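7 Feb 2018

Office diary, Records Section, Uvmont Public Library. Second month of the vertical file review.
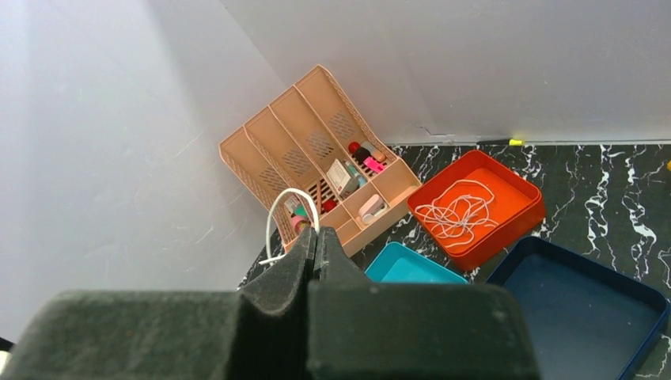

The branch at Solberg replied by telephone shortly after opening that the clippings on the river ferry ought not to be discarded under any circumstances, and that the local history group there would take them in whatever condition they were found. The section agreed to hold the ferry material until the transfer form has been signed at both ends. The form is the revised one; the January version has no line for photographs and is not to be used.

Work resumed on the letter D. The Dakis folders proved larger than the inventory indicated, with 137 items against the 35 listed. Most are newspaper cuttings on the mill and its closing, with a smaller number of handbills and two printed menus from the mill's anniversary dinner. The cuttings have browned badly at the folds. Those that duplicate the bound newspaper run were set aside for withdrawal. The handbills will be kept, as no other copies are known to the section.

A question arose as to whether letters from residents, addressed to the library and later placed in the subject folders, should be treated as clippings or as correspondence. The retention schedule is silent on the point. It was decided to remove them to a separate box, marked with the folder of origin, and to refer the matter upward in writing. The memorandum was drafted before noon and remains unsent pending a second reading.

Zuvinow delivered the acid-free folders in the afternoon. The order was for 4000 in letter size. The delivery note agrees with the order, but 12 packages were found to contain legal size, which will not fit the drawers. The supplier has been notified and the packages have been placed by the loading door for collection.

The reading room was quiet. One patron asked for material on the old Solberg road and was given the map drawer and the county directories. The request was entered in the reference log. It may be noted that the folder on roads is among those not yet reviewed, and that the heading "Roads, see also Bridges" leads to a folder that no longer exists.

The radiator in the stack room was reported again.

Tomorrow: finish D, begin E, and obtain the key to the lower map case.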